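Lomosix – our club's box-sorting dataset

README, written by Ysaline Lemaire (second year in the club, first year being trusted with the hard drive)

Hi! If you found this folder, you're probably a new member or you're on the Vukitz team and want to borrow our data. Either way, welcome! Lomosix is the set of demonstrations we recorded for the small-parts challenge at Hakutgate, and I tried to write down everything I kept getting asked in the hallway.

What's in it

There are 2,962 episodes, all recorded by club members with the handheld grippers, one in each hand. Every episode has the head video, the gripper openings and a short text label that we typed in ourselves. The labels are things like "open box", "close box" and "put part in middle compartment". Some of them have typos. I fixed the ones I found (there was a long run of "compratment" from January, and yes, those were mine).

How we record

You sit down at the white board with a gripper in each hand and get comfy, then call out the task so the person at the laptop can start the episode. Start with the jaws open and pointing in toward each other. Go slower than you want to! Everybody rushes in their first session and the jaws end up bumping the box across the board, and then the whole episode goes in the reject folder.

The clear box is my favorite thing to work with and also the most annoying, because the lid and the dividers are see-through and our depth estimates go a bit crazy on them. For the filling tasks we start with the lid all the way back and the three-by-three tray empty, then add parts one at a time.

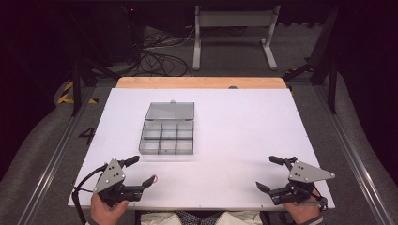

Folders

"raw" is straight off the recorder, so please don't touch it. "clean" has the trimmed episodes, and that's the one you want for training. "reject" is everything we threw out, with a note on why – pretty useful if you want to see what a bad grasp looks like.

Known problems

The left and right gripper channels are swapped in 7 episodes. They're listed in swapped.txt and the loader handles them, but if you write your own loader (hi, Vukitz people) you have to do it yourself.

Timestamps drift a little in the longer episodes. I haven't figured out why yet.

Using it

Club members can use it for anything. If you're from another team, just ask me first and mention Lomosix in your write-up. Questions are welcome at the Monday meeting, and I'm usually there early setting up!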